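Hillus Opens Its Teaching Workshop in Miltden and Shares 3000 Hand-Guided Lessons

MILTDEN, 2nd July. Hillus, the maker of the Nonen teaching kit for robot arms, is very pleased to announce that its new workshop in Miltden is open, and that the first set of lessons recorded there is being made available to schools, small companies and anyone else who would like to work with it. The set holds 3000 lessons, every one of them given by a person, either by taking hold of the arm and guiding it through the job or by steering it from a nearby desk with the Nonen hand controller.

Those of us who have been with the company since its early days in a rented room above the Demirtaş upholstery shop remember how long it used to take to write out instructions for even the smallest household task. Showing the arm what to do is a much friendlier way to go about it, and people who have never written a line of code tend to get the hang of it over a morning (with a coffee break, naturally, and plenty of encouragement from the next table). The workshop has 30 teaching places, each with a plain white table, and we have tried hard to make it somewhere a newcomer feels at home.

Soft goods were given a great deal of room in this first set. Bags, towels, aprons and cushion covers change shape whenever they are handled, and our teachers asked for more time with them than we had planned. Of the lessons now being shared, 1048 deal with bags alone, and these include the jute tote, which has become something of a favorite in Miltden.

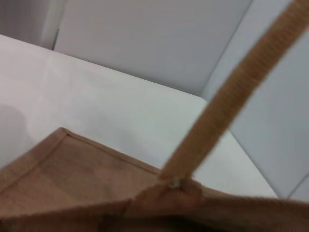
Sivaprasad Shenoy

The tote asks a teacher to think about things most of us do without thinking. Its long, flat strap is joined to the rim by a small metal rivet, and the cloth gathers into a little peak where the handle pulls up on the edge, while the rest hangs in broad folds. I like to have new teachers look closely at that spot before they record anything, and to feel with their own fingers how the weight of a bag comes onto a handle. After that they take the controller, go slowly, and repeat the lift from a different side. The view from the wrist is saved along with the movements, so a person studying the lesson later can follow the strap and the hem from up close.

Teachers are welcome to keep their hesitations and second tries in a recording, and we have left a good many of them in the shared set, marked as such in the notes.

A second round of teaching begins in September, when Hillus will welcome 102 new teachers to Miltden over the course of the month. Places are open to adults of every background, training is paid, and no experience with machines is asked for. Applications and requests for the lesson set can be made at the workshop's front desk or through the Nonen page on the Hillus website.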